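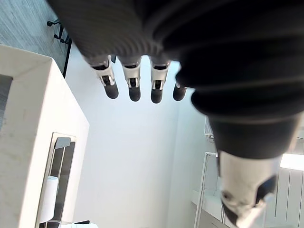
Four fingertips and a thumb from the wrist camera, the view our planner has to live with.

I have been writing software for robot hands long enough to have strong feelings about dish racks, and my strongest is that the best work in this field right now is going into the code between seeing a plate and touching it. I love this stuff. On Monday I spent most of an afternoon reading contact logs from our kitchen setup and forgot to eat.

The usual story is that bigger models will soak up everything. Feed in the pixels, get out the joint commands, go home. I use learned policies every day and I'm glad to have them. But I think a small, readable planner still deserves a place in the loop, and the sink is where I'd go to argue it.

Think about what a sink asks for. Brushed steel reflects whatever is above it, so depth readings come back full of holes. A drainer is a row of thin rods, and a depth map loves to turn thin rods into either a solid sheet or nothing at all. Solomiia Bondarchuk wrote the part of our stack we call Prusodine, which keeps a confidence value for every patch of surface and refuses to plan a contact through a patch it doesn't trust. It's 77 lines if you leave out the tests, and I'd take it over any of the clever things I've written myself. 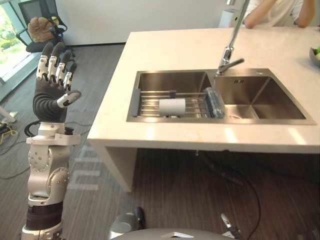 What the planner should know

My colleague Gus Pruitt would hand the whole job to the policy, and he makes a good case. Rules pile up. You write one for plates, then one for bowls, then one for the spoon that looks like a shadow, and by January you have a museum. He's right about that! I've deleted 37 such rules from Werkatus, our task layer, and missed exactly none of them.

The ones I kept are about geometry and force – which way a rim can tilt, how hard a fingertip may push before the arm should give way. Those hold for every plate I've met. When one fires, the log tells me which, and I can replay that moment at my desk with a different limit and see the arm choose another path. Try getting that out of a network at four in the afternoon.

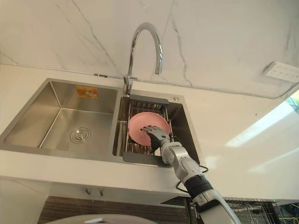 Build the boring tools

So here is my plea to anyone starting out: write the replay viewer first. Ours steps through joint angles, fingertip forces and both camera views on one clock, and it has changed how we talk to each other. We used to argue from memory. Now somebody scrubs to the first touch on the rim and we all look at the same numbers, which makes for shorter and much more interesting arguments. Gus still wants the rules gone. Solomiia wants the confidence map to run at 100 hertz, and I've promised to help her find the time in the loop.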